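Zudier minutes binder: a clerk's favorite after one budget season

I take minutes for a town council, and I have strong feelings about binders. The Zudier record binder landed on my desk in January, right when the memos start flying, and I have used it at every meeting through the budget hearings. I love this thing!

It holds 400 sheets and the rings still close flush when it's full. Anyone who has tried to find a memorandum from three sessions ago while a council member waits with the microphone on will know why I care. The Zudier comes with 20 tabbed dividers, and the tabs are wide enough for a real title. Mine say things like "Road levy, second reading" and "Legal opinions, open" – no more squinting at "RL2" and guessing.

The best part is the signature sleeve at the front. Anything waiting for the mayor's signature goes in there, and it opens from the side, so you can slide a page out without popping the rings. During the levy debate we had a directive from the legal office that replaced an earlier directive (which had replaced a letter), and I had all of them in order, in one place, while the argument was still going on.

I used a Pradodel before this. It was a decent binder and cheaper, but the spine label fell out constantly and the rings had a gap by spring. The Macedo legal-size model is sturdier than either one, though it weighs a ton and won't fit in my bag.

Two small gripes. The index sheet is printed with only 8 lines, so a long agenda spills onto the back. And the cover is a fingerprint magnet – a dry cloth fixes it, but you'll be wiping it a lot.
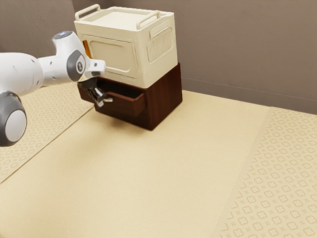
Cream plastic storage box on top of a reddish-brown wooden cabinet.

For older sessions I move everything to archive boxes at the end of the term, and the Zudier dividers come out as a set and go straight in with the pages. Our back files run to 1,000 pages for the last term alone, so keeping the tabs saves me a whole afternoon of relabeling. I've already put in for two more, one for planning and one for public comment letters.

Filed under: Town Hall Desk, Supplies, Reviews

Comments

Tarcísio Rangel
Does the side sleeve take legal-size paper? Our ordinances are all on legal and I'm tired of folding them.

deskclerk_m
I have the Macedo and agree on the weight. It lives on the shelf and I carry a folder to meetings.

Parliamentary Pat
Went from Grovis to Zudier last year, same experience with the cover. Worth it for the tabs!

Contact | © Town Hall Desk | Back to top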